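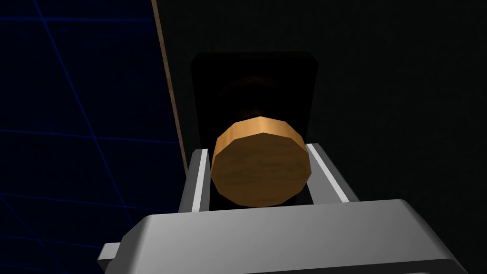

Ticket: sim gripper drops cylinder on lift
Opened by: Pascual Barrientos
Machine: Kornis (shared shop PC, back bench)
Status: open, workaround in place

30 June 2021

Grasp looks fine until the lift. Fingers close on the wood cylinder, contact reports on both sides, then arm goes up and part slides out toward the tips. Same model, same script as the Ostley build. Only change on my end was the new finger meshes.

Tried so far:
- friction on fingers up, then way up. No change
- closing speed halved. Slides slower, still slides
- mass on the cylinder. Was 32, should be grams, loader reads kg. Fixed. Better but not gone
- reinstalled Vullon plugin, waste of an evening

Lorena Cisternas:
Look at the camera view from the wrist. Your fingers open out toward the top, V shape, and the part is sitting right up at the ends. Nothing to stop it squeezing out. Are they meant to be parallel? Also the cylinder has flat facets all the way round. If the collision shape is using that same mesh you could be holding it on an edge. Try a primitive.

Pascual:
Meant to be parallel yes. Right one leans out more than I thought now that I look. Will check the joint origin. Collision is the render mesh, didnt know you could split them.

Lorena:
You can. Separate collision entry, type cylinder, same radius. Leave the visual alone. And grab it lower down the fingers, the tips are the worst spot with that angle.

Pascual:
Swapped to primitive. Holds for almost 2,000 steps, then creeps. Moved the grasp target 2 cm deeper, holds for the full run. Joint origin on the right finger was rotated 2 degrees in the file, my export. Havent re-exported yet, Giraldo has the CAD laptop.

To do:
- re-export right finger, zero the rotation
- put friction back to default, retest
- same collision swap on the Ostley copy
- wood texture stays, dont touch it

Leaving open til the friction retest is thru.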